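**Updated June 1, 2022:** new section on photos, plus a fix to the spreadsheet columns after a reader caught my mistake. Thank you, Isauro Gallegos!

# How to Make a Burglary-Ready List of Your Stuff

I love this project. It costs next to nothing, you can do it in your socks, and you end up with something a police officer can use if your things ever get stolen. I started mine after a break-in on our block in Prullby, when a neighbor got asked for the serial number of her laptop and could only say "it was silver, with a sticker on it." Plenty of stolen property does get found! The hard part is proving it's yours.

## What you need

- A notebook or a spreadsheet
- Your phone, charged
- A flashlight
- An ultraviolet marker (mine is a Limitico, any brand will do)
- A few dry cotton swabs for dusty labels

## Step 1: Pick one room

Don't try to do the whole house. Set a timer for 20 minutes, pick the room with the most plug-in stuff, and stop when it rings. I did my desk corner the first night and was so pleased with myself that I did the closet too, which I don't recommend at bedtime.

Start with things a thief can carry in one hand: laptops, tablets, cameras, game consoles, cordless tools, jewelry. The sofa can wait.

## Step 2: Find the serial numbers

This is the treasure hunt part, and I get way too into it. Places to look:

- **Laptops:** underneath, or in the system settings.
- **Phones:** dial \*#06# and the IMEI number pops up. Write that down as well as the serial number.
- **Cordless tools:** on the plate near the battery slot. You'll want the flashlight.
- **Bikes:** flip it over and look under the bottom bracket, where the pedals attach. Some have it on the head tube instead.
- **TVs:** on the back, always in the most annoying corner. Hold your phone back there and take a picture of the label.

Copy the number exactly, then read it back out loud. Zeros and the letter O will get you. So will 5 and S.

## Step 3: Set up your columns

My old version had "model" and "serial" sharing a column, and that was the mistake Isauro spotted. Sorting it made a mess. Use these instead:

| Item | Brand | Model | Serial | Marks or damage | Bought | Paid |
|---|---|---|---|---|---|---|
| Drill | Fodia | (from plate) | (from plate) | Chip on handle, blue paint | September, hardware store | Receipt in folder |

The "marks or damage" column is my favorite. Scratches, stickers, a missing foot, a name scrawled inside a case: all of it helps you pick your drill out of a table full of drills. My own list is up to 104 items now and there's something in that column for nearly every one.

## Step 4: Mark what you can

Write your driver's license number with your state's two letters in front, so TX or OH or whatever you have. Please don't use your Social Security number. Older guides tell you to, and it just hands a thief something else to steal.

UV ink fades, especially on things that get handled or sit in a window. I go over mine every 6 months. For metal tools an engraver lasts much longer, but check the warranty before you take one to anything electronic, and leave antiques and instruments alone completely. Good photos are plenty for those.

## Step 5: Take the photos

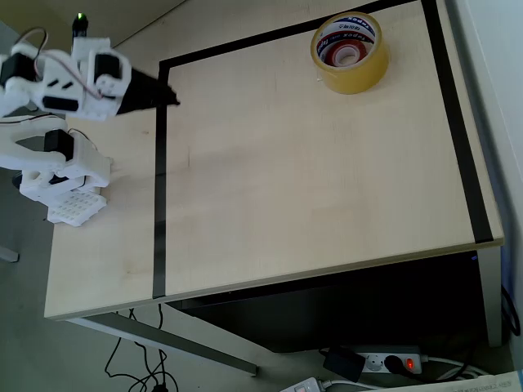 Three photos per item is a good habit: the whole thing, the label, and one close-up of whatever makes it different from every other one. Turn off the flash, go near a window, and wipe the label first. Kits and things made at home often have no serial number anywhere, so the details have to do the job. With a robotic arm like this one, I'd write "white 3D-printed parts, four black motors, black pointed tip, looped cable in grey and red" in the marks column, and I'd get a separate close-up of the white mounting plate with its grid of little square holes. The pale wooden tabletop is a big help too, with those black motors showing up so well against it. If your table is dark, throw a light bedsheet over it!

Put the item name in each photo's file name while you still remember which is which. "drill-label" beats a long string of digits when you're upset and on the phone with someone.

## Step 6: Keep a copy somewhere else

A list on a stolen laptop is gone with the laptop. I keep one copy in online storage with two-step login turned on, and a printout at my cousin's place on Huerta Street. Paper receipts for anything over $2,000 go in her folder as well, and I've got scans of the rest.

Each time you buy something new, add it before you throw out the box. The serial number is usually printed right there on the end, in nice big type, so you don't even have to find the flashlight.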